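Setting Up and Maintaining the Two-Arm Table Cell

Posted 21 July 2019 in Workshop Notes

The present entry records how the two-arm cell is configured, checked and kept in working order.

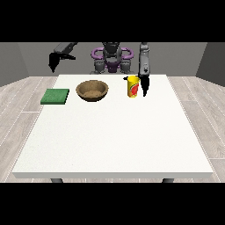 The cell exists twice: once as hardware in the back room at Heitmann, and once as a simulated model that is kept in step with it. Every change to the layout is made in the model first. A change is carried over to the hardware only after the full set of routines has been run without a collision warning. This rule was adopted after a shelf was moved on the real side without being entered in the model, and the left elbow found it at half speed. The repair took two evenings and a new cover.

The controller is a Festico unit, purchased second-hand. The grippers on the hardware side are from Cavum, and the scheduling software is Flevow, which I have used since its early releases and whose manual I continue to find short on detail. Readers who wrote to ask about compatibility should note that the Festico unit requires the older cable set. The newer set fits the socket but does not carry the second encoder line, and the resulting fault message refers to the brake.

Table height

The table is the reference for everything else. Its height is measured at each corner and at the center, and the five values are entered in the log before any arm is powered. In the model the table is perfectly level, and the hardware must be brought as close to that as the feet allow. A piece of card under one foot is not an acceptable correction. The threaded feet are adjusted, the lock nuts are tightened, and the measurement is repeated.

When the height is wrong by even a small amount, the first sign is usually in the grasping routine for the cup. The fingers come down on either side of it, and if the table sits high they touch the surface before the wrist has finished its descent. The controller reports this as an overload on the last joint. I replaced a perfectly good motor before I understood the message.

Object placement

The standard layout uses three objects in a row toward the back of the table: a green sponge at the far left as one faces the robot, a brown bowl next to it, and a yellow cup farther to the right. The front of the table is left clear. The three were chosen because they ask different things of the gripper – the sponge is flat, the bowl is wide and shallow, and the cup is upright and easily knocked over.

The arm that is not working is parked raised, clear of the tabletop, with its fingers pointing down. An earlier version of the parking position had the arm folded against the torso, where it interfered with the other shoulder on long reaches. The raised position is slower to leave but has caused no trouble.

Routine care

The following is carried out every 400 cycles:

Wipe the gripper fingers with a dry cloth and inspect the pads for shine or cracking.
Check the finger screws with the small torque driver. Do not add thread compound.
Move each joint through its range by hand with the power off, and listen.
Compare the home position with the marks on the base.
Save the log and clear the counter.

The finger pads on the right gripper were replaced at cycle 1369. Those on the left are original. The difference is explained by the work: most of the cup routines are assigned to the right arm, and closing on an upright object wears the inner edge of the pad. The arms will exchange duties in September, at which point the offsets for both will have to be taught again.

Joint 5 on the left arm has developed a faint tick near the end of its travel. The grease was renewed and the tick remained. It is not present under power, and the position error is within limits, so the joint has been left in service and a note placed in the log – this will be reviewed when the covers are next off.

Open items

Error 49 continues to appear at startup on cold mornings. It clears on the second attempt. The Festico handbook lists it as reserved, and I would be grateful to hear from any reader who has met it and traced the cause.

The friction value for the cup in the model also requires attention. It is still set to the default, and the simulated grip is therefore more forgiving than the real one. Revised values will be posted under the same heading once the new pads have been measured.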